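MUS 207: Teaching Music to Older Beginners
Handout 6: Planning the first eight piano lessons
Instructor: Meron Zeleke
Revised 28/05/2021

Read this before the seminar. It replaces the older handout on adult method books, which can still be found on the course page but should not be used for the lesson plan assignment.

1. Scope

The handout covers one-to-one piano instruction for adults over 65 who have had no lessons, or who had lessons as children and stopped. It does not cover group singing, bell choirs or music therapy. Music therapy is a licensed clinical field in many places, and students in this course are not trained for it. If a learner asks whether lessons will help with a medical condition, refer the question to the learner's own doctor.

Two terms are used throughout. A "new beginner" has never studied the keyboard. A "returning beginner" had at least one year of lessons at some point. The gap may be very long. In the Burnanstead placements the longest gap so far was 67 years, and that learner could still name the lines of the treble staff but not the bass.

2. Intake

The intake meeting takes 20 minutes and is held before the first lesson. No playing is required. Record the following on the intake sheet:

Prior study, including other instruments and choir.
Music the learner wants to play, by title if possible.
Glasses worn for reading, and whether they suit the distance from bench to music stand.
Stiffness or pain in the hands, wrists, shoulders or back.
Hearing aids, and whether they have a music setting.
Access to an instrument between lessons.

The question about glasses is the one most often skipped. Reading glasses are usually set for a book held in the hands. The music stand on an upright is farther away, and the learner leans forward to bring the page into focus. The lean is then treated as a posture problem for several weeks. Move the page first. A clip-on stand that brings the music toward the player solves a good number of cases.

Do not test the learner at intake. Yabsira Mamo's placement report from last year describes a learner who was asked to clap back rhythms in the first five minutes and did not book a second meeting.

3. Bench and hand position

Bench height is set so that the forearm is level or slopes very slightly down toward the keys. Adjustable benches should be locked and checked before the learner sits. Where the bench is fixed, use a firm pad. Soft cushions shift and should not be used.

Feet are flat on the floor. A learner whose feet do not reach comfortably needs a low footstool, and the pedal is left out until the problem is solved.

The curved hand shape taught to children is a starting point only. Many older hands will not hold it. Accept a flatter finger provided that the wrist is loose and the sound is even. Ask about pain at the start and at the middle of every lesson. If pain is reported, stop playing and move to listening or reading work for the rest of the session.

Stretches larger than a sixth should be avoided in the first eight lessons. Rewrite octaves as single notes. In most folk song and hymn arrangements, the lower note of a left-hand octave can be dropped with little effect on the harmony.

4. Length and shape of the lesson

A lesson is 40 minutes. The standard division is:

Minutes 0 to 5: settling, bench check, talk about the week.
Minutes 5 to 12: review of one known piece, played through without stopping.
Minutes 12 to 25: new material.
Minutes 25 to 30: listening, with hands off the keys.
Minutes 30 to 38: return to the new material at a slower speed.
Minutes 38 to 40: practice notes written out and read aloud.

The listening period is also a rest period. Students sometimes cut it when the new material is running late. Cut the review instead.

The practice notes are written by the teacher in dark ink, in letters large enough to read from the bench. Each note names the piece, the measures, the hand and the number of repeats. "Work on the middle part" is not an acceptable practice note.

5. Sequence of material

Lesson 1. Groups of two and three black keys. Finding C, D and E across the keyboard. One short melody by rote, right hand, three notes. No staff.

Lesson 2. Same melody in the left hand. F and G added. Finger numbers. Steady pulse with the teacher playing underneath.

Lesson 3. Staff introduced with middle C and treble G as fixed points. Reading by interval from those points. Quarter and half notes.

Lesson 4. Bass F as a third fixed point. Left-hand reading of steps only. The learner's own chosen piece is introduced by ear, melody alone.

Lesson 5. Hands in alternation, never together. Whole notes and rests.

Lesson 6. Held left-hand fifths under a right-hand melody. For most new beginners this is the first use of both hands together, and it should be expected to take the full lesson.

Lesson 7. No new concepts. Chosen piece with held fifths or single bass notes.

Lesson 8. Playing through three pieces for a listener selected by the learner. The listener may be a friend, a relative or the teacher alone.

Returning beginners usually move through lessons 1 and 2 in a single session. They should not skip lesson 3. Earlier study often relied on memory phrases for the lines and spaces, and these are slow to use while playing. Reading by interval has to be built up separately.

6. Tempo

Set the first tempo by the hardest measure in the piece. The learner plays that measure alone, and the speed at which it can be played twice without a stop becomes the speed for the whole piece. Metronomes may be used for checking but should not run for more than a minute at a time. Some learners with hearing aids find the click unpleasant, in which case a light tap on the fallboard is enough.

Hesitation before a hand shift is normal and should be planned for. Write a fermata or an extra rest at the shift and play it as part of the piece. Remove it later.

7. Printed music

Enlarged copies are made only from public domain editions or from music for which the department holds permission. The Gashaw collection in the resource room contains 377 short arrangements prepared for this course, all at large staff size. They are filed by hand position. The index is being redone by Vivek Solanki and is complete through G major; the remaining keys will be ready in November.

Copies should be single-sided on matte cream paper. Glossy paper reflects the lamp. Page turns are to be avoided altogether — two sheets taped side by side will fit on most stands, and three will fit on the Ondora digital pianos if the side rails are pulled out.

Fingering is marked in pencil, and only where the hand moves. A number over every note leads the learner to read the numbers and ignore the staff.

8. Instruments at the placement sites

Burnanstead has one acoustic upright in the lounge and one digital piano in the activity room. The upright is tuned twice a year. Its action is heavy, and learners with hand stiffness should be scheduled on the digital instrument.

Grallthorpe has a single digital piano with weighted keys. The volume control is on the left side, behind the end block. Set it before the learner arrives. The headphone jack should not be used in lessons, as teacher and learner cannot then hear each other.

Students are responsible for closing the lid and returning the bench at both sites. Room bookings go through Mesfin Seyoum. Cancellations must reach him by noon on the day before the lesson, and the learner must be told by phone as well.

9. Observation notes

After each lesson, write between 150 and 200 words. State what was played, at what speed, and what was changed from the plan. Avoid general remarks about mood or personality. Compare:

"She was in great spirits and did really well today."

"Played the chosen piece, measures 1 to 8, right hand, quarter note at 60. Stopped twice at the shift in measure 5. Added a rest there. Third attempt had no stop."

The second version can be used to plan the next lesson. The first cannot. Refer to learners by initial only, and do not store notes on shared computers at the sites.

10. Assignment

Prepare a written plan for lessons 4 through 6 for one of the two learner profiles handed out in class. The plan must include one arrangement of your own, eight to 16 measures long, within the limits given in section 3. Attach a rationale of 600 words. The rationale should explain the order of material and should cite at least two course readings.

Plans are marked on accuracy of notation, fit with the intake profile, and timing. A plan that fills all 40 minutes with playing will be returned without a mark. Questions about notation software go to Anayeli Mendoza, who holds lab hours on Tuesday afternoons. Handwritten scores are accepted if the noteheads are clear and the stems are on the correct side.

Late plans lose one grade step per day. Extensions are requested in writing before the due date, and a placement lesson moved by the site counts as grounds for one — include the original lesson time in the request.
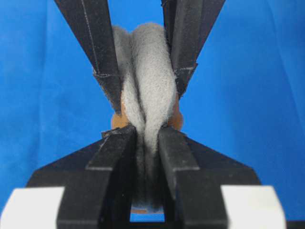 The two learner profiles will also be kept in the course folder in the resource room, behind the Gashaw arrangements. Do not remove them. Handout 7 covers simple pedaling and assumes that the lesson 6 material has been taught.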